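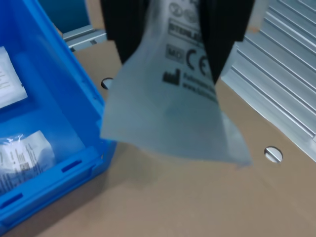
sadwood_steve wrote:
My wife says none of this counts until one of them can empty our dishwasher, and I kind of agree with her. Sorting supplies is a chore, sure, but it's the easiest version of a chore. Everything goes in a bin. Show me one that deals with a wet Tupperware lid.

Home | Forums | Shop Talk | Automation | New Posts | Log in

Thread: Can machines do real chores yet? (page 2)

gluepot300 wrote:
Steve, I pack first aid kits for a living (small shop, Triltura, 18 of us in the busy season) and I'd take bin sorting over dishes any day! Pouches are miserable. They're slippery, they fold over on themselves, the label ends up on the wrong side, and two of them will stick together just to spite you. I did 297 kits in one July and by the end I was dreaming about gauze.

benchdog_mo wrote:
Gonna disagree a little. A soft pouch is hard for a machine, but it's hard in a boring way. Same few products over and over. My kitchen has 300 different things in it and half of them belong to my kids. That's a whole other problem and I don't think we're close.

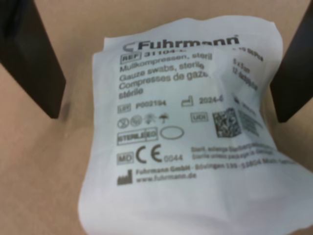
wrenfield wrote:
Dumb question maybe, but why not use suction for flat packs like these?

gluepot300 wrote:
Wrinkles. A cup needs a fairly smooth patch to seal on, and with paper or thin film you lose the vacuum the second there's a crease under it. We tried a Buschmann suction picker at work and it was great on boxes and lousy on anything floppy. Went back in the crate after 9 days.

3 people liked this

sadwood_steve wrote:
OK that's fair, I've seen the same thing with shop rags. But fingers have the opposite problem, don't they? Squeeze the middle of a bag and the ends go wherever they want. And with sterile stuff you can't just grab harder, you poke a hole and now it's trash.

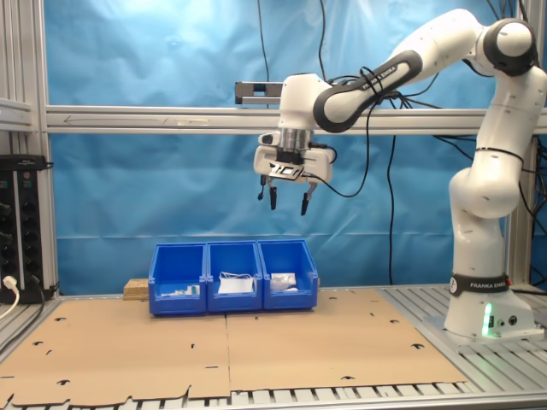 Arm over the three blue bins, cardboard laid out in front

benchdog_mo wrote:
See, this is my point. Look at how much room it needs. Rails, cables, a base bolted down or whatever they do with it, and that's for putting little packages in bins. I have a galley kitchen. I can't open the oven and the fridge at the same time.

wrenfield wrote:
Sure, but nobody's first washing machine fit in a closet either. I'd put one in the garage tomorrow to sort screws. I have a coffee can of mixed hardware from when we lived out in Skondomov and I've been "getting to it" for years lol

sadwood_steve wrote:
Screws I'd pay for. Laundry I'd pay for. Gauze, I don't have that much gauze.

gluepot300 wrote:
Well I do!! And for me the slow part is the picking up, putting it down is nothing. If a machine got most of them right and left the weird ones for a person I'd call that doing the chore. You guys want it perfect before it's allowed in the building. My new hires aren't perfect either.

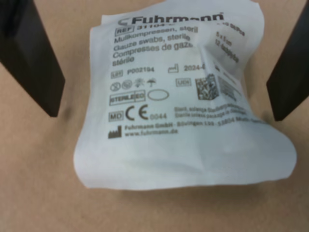
Gauze swabs, 5 x 5 cm, 12-fach

benchdog_mo wrote:
I'd still want somebody checking lot numbers. A label with a fold through it is a pain for me to read and I've got bifocals and a lamp. But ok, shop floor, maybe. House, no. I'm sticking with that.

wrenfield wrote:
What about folding towels, is that shop or house?

benchdog_mo wrote:
House. And no.

12 replies | 4 shares | Reply to thread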